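4. Grouping blocks from vague instructions

By this point we had a planner that could push one block to one place, and we were rather pleased with it. Then Vibeke Nørgaard started typing things like "put the star with the other green one" and it fell over. So this section is about Kamia, the layer we wrote to sit between the sentence and the push planner, and about the bits of it I'd do differently.

Kamia keeps a small graph. Every block is a node with a colour and a shape, and two blocks get an edge if the gap between their outlines is under a threshold. A group is just a connected component. When a sentence comes in, we work out which edges ought to exist and which shouldn't, then hand the planner one missing edge at a time. I wanted to solve for all of them at once — Matěj Holub talked me out of it, and he was right, as the joint version took ages and mostly found the same pushes.
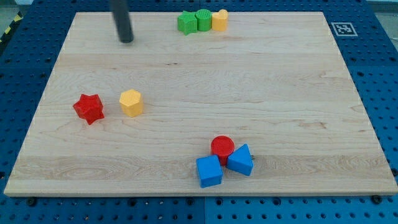 Figure 4. Eight blocks on the board, two of each colour. The red cylinder, blue cube and blue triangular prism are clustered closely together; the red star and yellow hexagon have a small gap between them.

Layouts like the one in Figure 4 are where the threshold starts to matter. Are the red star and the yellow hexagon a pair? I'd say so, Iolo Lloyd would say not, and our labels disagreed in just this way. We ended up keeping two thresholds, a tight one for making a group and a looser one for breaking it, so that an edge doesn't flicker on and off while the tool is moving nearby.

The other headache is pushing a block out of a tight cluster, where its neighbours tend to come along too. Kamia charges the planner extra for any push whose swept path crosses a block that isn't named in the sentence. It's a crude cost, but over 369 instructions it got rid of most of the silly plans. We replan every 300 ms from fresh block poses and give up after 70 pushes (a limit I picked by feel and never went back to).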